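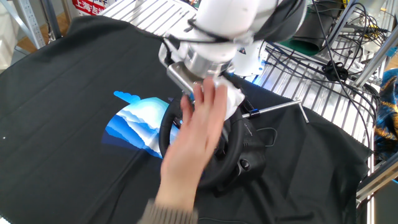
Section 4. Cleaning and Care of the Steering Wheel

Last updated: January

This section covers routine cleaning of the Cevley gaming steering wheel: the padded rim, the hub, the molded controls and the cable. Pedals and shifter are covered in Section 5. Read the cautions first, even if you have cleaned a wheel before.

4.1 Cautions

CAUTION: Disconnect the wheel from the console or computer and from wall power before cleaning. Switching off at the console is not enough. The wheel base can hold a charge for a short time after it is unplugged. Wait 120 seconds before you touch it with a damp cloth.

CAUTION: Never spray or pour liquid onto the wheel. Put the liquid on the cloth. Moisture that gets in around the controls can reach the circuit board under the hub, and this kind of damage is not covered by the warranty.

CAUTION: Do not use bleach, acetone, glass cleaner, furniture polish, or abrasive pads. Rubbing alcohol may be used on the hub only, as described in 4.5. It dries out the rim covering and leaves it sticky.

4.2 What you need

- Two soft white cloths, lint-free. White shows how much dirt is coming off and will not leave dye on the rim.
- A large dark cloth or towel to cover the table
- Kusetti neutral cleaner, or a few drops of mild dish soap in a bowl of lukewarm water
- A soft, dry brush, such as a new paintbrush or an unused makeup brush
- Cotton swabs
- Good light from the side

The Kusetti cleaner is sold as a concentrate. Mix one capful with 600 ml of water. A stronger mix does not clean better and will leave a film that you then have to wipe off. The mixed cleaner keeps for one month in a closed bottle.

4.3 Preparing the work surface

1. Clear a table large enough for the wheel to lie flat with space on all sides.

2. Spread the large cloth over the table. Let it hang over the edges. Small wrinkles do not matter, but flatten any thick fold under the spot where the wheel will sit or it will rock while you wipe.

3. Remove the wheel from its base. Press the release collar toward you and pull straight back. If it is stiff, turn the wheel to center and try again. Do not twist.

4. Lay the wheel on its back with the rim facing up. Place it so the hub is well supported.

5. Leave the cable in a loose loop on the cloth, away from the side you are working on. Do not wrap it around the rim or let the wheel rest on it. On wheels with a detachable cable, unplug it and set it aside.

NOTE: If your wheel is mounted in a Joubert stand and you do not want to remove it, tilt the stand fully back and lock it. Steps 3 and 4 can then be skipped. Drape a towel over the stand to catch drips.

4.4 Cleaning the rim

The rim collects skin oil and hand lotion, mostly at the two places where the hands rest. These spots look shiny before they feel dirty.

1. Brush the rim with the dry brush, following the seam. Include the inner edge, where dust packs into the stitching.

2. Dampen one white cloth and wring it out until no water drips when you squeeze it.

3. Fold the cloth into a pad about the size of your palm. Steady the wheel with one hand at the bottom of the rim.

4. Wipe along the rim in short strokes, in one direction. Use light pressure. Pressing hard pushes the dirt into the grain and can lift the edge of the covering.

5. Refold the cloth to a clean side after each section. When all sides are gray, rinse the cloth, wring it out again, and continue.

6. Go over the whole rim once more with the second cloth, dampened with plain water only.

7. Dry with a clean, dry part of the cloth.

Do not soak the rim to loosen old dirt. If a patch does not come clean, let the rim dry completely and repeat steps 2 to 7 the next day. Two light cleanings are safer than one heavy one. Worn patches where the surface has gone smooth cannot be restored by cleaning.

NOTE: Suede-type rims are cleaned dry. Use the brush only and skip steps 2 to 7. Farnside sells a suede block that fits the curve of the rim.

4.5 Cleaning the hub and controls

1. Brush around each button and paddle to lift out crumbs and dust. Tip the wheel slightly to let loose dirt fall onto the cloth, then lay it flat again.

2. Wipe the flat parts of the hub with the damp cloth. Keep clear of openings.

3. For the gaps around the buttons, moisten a cotton swab, blot it on the dry cloth, and run it once around each gap. Use a new swab when the tip turns gray.

4. For sticky spots left by drinks, use a swab with a small amount of rubbing alcohol. Keep it off the rim and off any printed symbols, which may fade.

5. Press every button several times. A button that stays down usually has residue under the edge. Repeat step 3 on that button.

Do not remove the hub cover. There are no parts inside that need cleaning.

4.6 Cleaning the cable

Hold the cable in a damp cloth near the hub and draw the cloth slowly toward the plug. Stop before the plug. Wipe the plug housing with a dry cloth. Look for cuts, flat spots, or kinks as you go. If wire is showing, do not reconnect the wheel. Order a replacement cable, part 17 in the parts list.

4.7 Drying and refitting

1. Leave the wheel on the table, rim up, until all parts are dry to the touch. Allow at least one hour at room temperature.

2. Do not use a hair dryer or heater, and keep the wheel out of direct sun. The adhesive under the rim covering softens with heat.

3. Line up the marks on the wheel and base, and push until the collar clicks.

4. Reconnect the cable, then power. Run the calibration routine on page 68.

4.8 How often to clean

Dry wipe of rim: after each long session
Rim, damp: once a month
Hub and controls: every three months
Cable: every three months
Dark cloth: shake out after use, machine wash cold, no fabric softener

If several people share the wheel, clean the rim once a week.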